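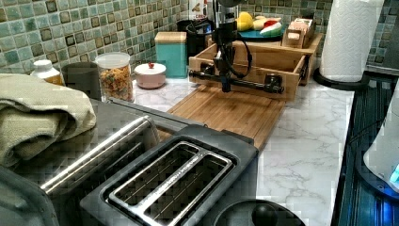
Bamboo board and mosaic splashback, kitchen bench.

The Grodton gauge

The river gauge at Grodton had been read by hand every morning until 01/11/2014, when Darius Pētersons wrote 1118 millimetres in the book and did not sign it.

Laimutė Dzene found the omission in March. Her job was to reconcile the station books against the Fluvirix logger, a grey cylinder bolted to the second bridge pier. The logger gave 1090 for the same hour. The difference was 28 millimetres. The permitted difference was five.

She checked the datum first. The staff had been resurveyed in winter and had not moved. She checked the clock, which ran four minutes slow, and at that stage of the river four minutes was worth a millimetre at most. She rang Karim Qaisi at the regional office.

"Strike it out," he said. "No signature, no reading."

She drove to Grodton instead. Pētersons had retired to the upper flat of a house on the levee. He made tea, cleared the breadboard off the kitchen bench and laid the station book flat in its place. He read the page twice with his finger under the line.

"There was a log against the pier," he said. "The water was heaped up on the staff side. I read what was there."

"You didn't note the log."

"I went down to shift it."

"And did you?"

"It took until dark. Then I came home."

She asked him to sign. He used her pen and put that day's date beside his name. In the remarks column she entered: debris at pier, local afflux, observer's reading retained. She initialled it, left the logger value as it stood, and turned to the next page, which was blank.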